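Über uns

Wir sind Brilby, ein kleines Softwarehaus für Robotersteuerung, und wenn man uns fragt, was wir eigentlich den ganzen Tag machen, holen wir gerne etwas weiter aus. Angefangen haben wir zu zweit, mit einem gebrauchten Arm auf einer Werkbank und der festen Überzeugung, dass Greifen ein Softwarethema ist. Heute sind wir vier Leute, die Werkbank steht immer noch da, und an der Überzeugung hat sich auch nichts geändert.

Unser wichtigstes Produkt heißt Rukov. Das ist ein Planungs- und Wahrnehmungspaket, das Kamerabilder vom Handgelenk des Roboters auswertet, daraus Greifpunkte vorschlägt und die Bahn dorthin gleich mitrechnet. Besonders am Herzen liegen uns dabei die Dinge, mit denen sich Tiefenschätzung traditionell schwertut: Geflecht, Gitter, glänzende Kanten, helle Flächen mit feinem Muster. Wer einmal versucht hat, den Rand eines Korbs sauber vom Hintergrund zu trennen, weiß, wovon wir reden – und wer es noch nicht versucht hat, ist herzlich eingeladen, bei uns vorbeizukommen und es auszuprobieren.

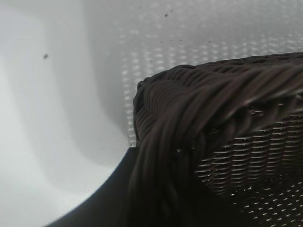
Dunkelbraunes Geflecht vor Weiß, aus Sicht der Handgelenkkamera.

Die Wahrnehmung leitet bei uns Puspita Nair. Sie hat auch das Werkzeug geschrieben, mit dem wir Aufnahmen sichten, beschriften und gegen ältere Versionen des Modells laufen lassen. Intern heißt es schlicht »Daten«, ein besserer Name ist uns bisher nicht eingefallen. Vor jeder Auslieferung gehen 300 Testszenen durch dieses Werkzeug, und was dabei schlechter abschneidet als vorher, schauen wir uns gemeinsam am großen Bildschirm an, meistens mit sehr viel Tee.

Um die Bahnplanung kümmert sich Głowacki, der aus der Regelungstechnik kommt und ruckelnde Bewegungen beinahe persönlich nimmt. Seit November läuft sein neuer Planer in allen Installationen mit, und wir freuen uns sehr über die vielen Rückmeldungen, die uns dazu erreicht haben!

Wenn Sie ein Greifproblem haben, das sich hartnäckig hält, schreiben Sie uns gerne. Ein paar Sätze und ein paar Aufnahmen genügen für den Anfang.

Stand: 2024-12-03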